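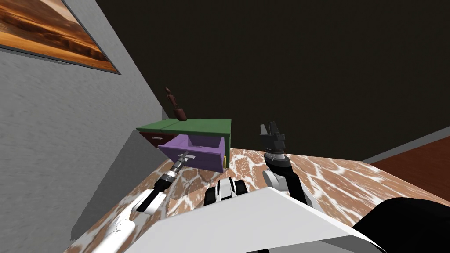 Left gripper at the purple drawer's silver handle, in simulation.

I have a soft spot for drawers. I run the purchasing side of a small contract packing business in Pritonville, and if you want to sell me a robot, I would much rather watch it fuss with a silly little drawer in a simulator than watch a video of one dancing. A drawer is dull and fiddly, and so is most of what we do all day!

So my opinion, which has made me unpopular in at least one budget meeting, is that small companies should spend their first automation money on simulation time and leave the hardware for the following year. I mean real money, with its own line in the budget, and a person whose hours are set aside for it.

We did it the other way around first. In January a couple of years back we signed for a two-armed machine from Karngate, because the quote was good until the end of the month and I hate losing a discount (my husband will confirm this). The quote covered the robot. It did not cover the mounting, the floor work, the spare fingers or the 11 weeks we spent finding out that our shelves were too deep for it. By the time we were done we had spent over 84 thousand dollars past the number I had written down, and I'm the one who wrote it down.

Aliki Tzavaras, who does our line planning, had asked for a simulated copy of the packing bench before any of that. I told her it sounded like a video game. I have apologized - twice, I think - and she has been very nice about it.

When we looked at a second machine, for the Lunde orders, she got her way. She built the bench, the bins and the shelves, and tried seven layouts. Two of them looked great on paper and were hopeless once an arm had to get past the other arm. Moving a shelf in there took her a few minutes. Moving the real one took two guys and a rented lift.

Now, I know the complaint, and the folks over at Kakcombe make it every time we have lunch. A simulated drawer slides the way somebody told it to slide. Real ones stick, and real cardboard sags. Fair enough! I wouldn't sign off on grip strength from a simulation, and I still want a trial on our own floor before the last payment goes out. But reach, clearance, where a person is going to stand - those are the things that wrecked my first budget, and you can check every one of them before you buy so much as a bolt.

Ask the vendor for the model files before you ask for the discount. If they won't send them, I'd keep my checkbook in my purse.

Contact | Copyright 2024 | Back to top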